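Call for Participants: Come Draw, Write and Tidy with Us at Clerura

Posted in: Get Involved > Paid Studies > Desk & Home
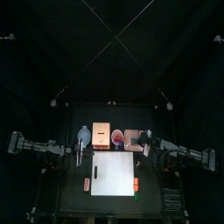 The table at Clerura: white board and markers in front, bottle, wooden box, pink cup and pink tray along the back.

We're looking for people who like stationery. If you have opinions about marker caps, if you've ever rearranged somebody else's pen cup while they were out of the room, please keep reading!

Clerura is a small study group that looks at how people set up a writing table, use it, and put it back in order afterward. We spent last year on kitchen drawers (great fun, and we still get mail about the spoons), and this year it's the desk's turn. The study is run together with Kostine, who make desk trays and boxes and want to know what people really do with them before they settle the next set.

What you'll do

You come in for one session, which lasts almost 2 hours with a break in the middle. You'll sit at a table with a white board, a few markers and some containers, and we'll ask you to write and draw whatever you like on the board. Shopping lists, floor plans, a horse, it's all fine. Then you wipe the board and put the table in order the way you would at home. After that we mess it up and you do it again with a different set of containers.

There is no right way to do it. One person lines everything up along the back edge by size, the next one puts it all in the tray and calls it done, and we love both. Afterward we sit down with coffee and talk through your choices. Why did the eraser go there? Would you ever keep a marker standing up? People get very into this part, so leave yourself a little time before your next appointment.

Who we're looking for

Adults 18 and up, left-handed or right-handed (we'd really like more lefties). You don't have to be neat. We have plenty of neat people signed up already, and cheerful slobs are very welcome. You should be comfortable chatting in English or Portuguese, and able to sit at a table for a while. If you need a different chair or table height, tell us when you write and we'll set it up.

You can't take part if you work for Kostine or Danier, or if you did the drawer study with us in January.

Where and when

Sessions are held at our rooms in Bragança, on the second floor of the Danier building. There's an elevator. We run mornings and late afternoons, starting at 9. Sign-up closes 5/6/19.

What you get

A gift card for your time, your bus fare back, coffee, and a box of markers to take home. You pick the colors!

How to sign up

Use the form on our participants page or stop by the front desk. Tell us which hand you write with, which times suit you, and what is on your desk right now. That last one isn't a test, we just enjoy reading the answers.

3 comments

inkyfingers: Signed up! Can two of us from the same house come? We tidy in completely opposite ways and it would settle an argument.

Clerura: Yes please! Send two forms and put each other's names in the notes box. You'll have separate sessions.

marker_mum: Did the drawers one last year and had a lovely morning. Do the coffee chat, it's the best bit.

Contact | Participants page | © Clerura | Back to top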